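Vurkside unveils new visual identity for Gruvstead town council

15th March - Design studio Vurkside has completed a new visual identity for Gruvstead town council, replacing a crest and wordmark that had been in use in one form or another since the 1970s. The new identity covers the council's website, letterheads, vehicles, street signs, library cards and election notices.

The work was commissioned after a review found that departments were using several different versions of the old crest, some redrawn by hand and others stretched to fit the space available. The parking office had its own shade of green. Residents told the review that they could not always tell whether a letter had come from the council or from a private company.

The new logo is a plain letter G with a short horizontal bar that extends to the right, a reference to the footbridge that joins the two halves of the town. It is drawn in a single colour and can be reproduced at a width of eight millimetres, the smallest size at which the council prints it, on the back of a library card.

"We were asked for something that people in the print room could use on an ordinary day without ringing us up," said Lorenz Zaugg, creative director at Vurkside. "The old crest had a river, a sheaf of corn, a gate and a Latin motto. I was fond of it, but at the size of a stamp it looked like a smudge."

The crest will not disappear altogether. It remains the council's formal seal and will continue to be used on civic certificates, the chamber doors and the chain of office.

How the design was chosen

Vurkside presented 48 early sketches to a panel of council staff and residents. These were reduced to three, which were then put on display at the town library and the leisure centre. A total of 564 people filled in a comment card, either in person or by post. The bridge design was preferred by a clear majority, although a number of people asked for the bar to be made thicker, and this was done.

A separate question asked whether the logo should include any reference to the town's political history. Most of those who replied said it should not. The council had also asked that the design avoid any colour closely linked to a party standing in local elections, which ruled out more of the usual choices than the studio had expected. The final colour is a dark grey-violet, listed in the guidelines as Motier.

"Colour took longer than the drawing," said Zaugg. "Red, blue, green, yellow and orange were all gone before we started. We also had a purple that everyone liked until somebody held it next to a chocolate wrapper."

Type and layout

The council's letters and notices will be set in Vasilakis, a sans-serif typeface family chosen for its open letter shapes and its clear difference between the capital I, the lower-case l and the figure 1. The smallest size allowed for body text on any public document is now 12 point. Headings are set in the same family in a heavier weight, aligned left.

Reference numbers, payment dates and contact details will always appear in the same position at the top right of a letter. Polling notices follow a stricter layout of their own and carry the logo only once, at the foot of the page, so that it does not compete with the names of candidates.

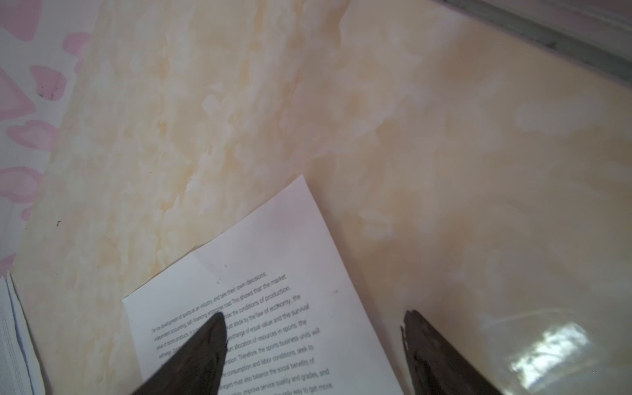
Introducing the new identity

The change will be made in stages. The website and email signatures switch over first, followed by letterheads and forms as existing supplies are used up. The council holds a stock of up to 2,000 printed envelopes carrying the old crest and these will not be thrown away.

Vehicles will be relabelled when they come in for their regular service. Street signs will be replaced only when they are damaged or due for renewal, so the old and new designs will be seen side by side for several years. New library cards will be issued from July - existing cards will still work and do not need to be exchanged.

A set of guidelines has been written for council staff and for outside printers. It includes ready-made templates for letters, posters and public notices, and a page showing common mistakes, among them placing the logo on a photograph and adding a shadow to it. Schools and community groups that receive council funding may use the logo alongside their own, and can ask the council's communications office for the artwork.

About Vurkside

Vurkside is an independent design studio specialising in identity and information design for public bodies, museums and transport operators. Its work includes logos, signs, forms and printed publications.

Notes for editors

Logo files, colour references and a copy of the guidelines are available on request from the Vurkside press office. Lorenz Zaugg is available for interview. Questions about council services or the timing of the changes should be sent to the communications office at Gruvstead town council.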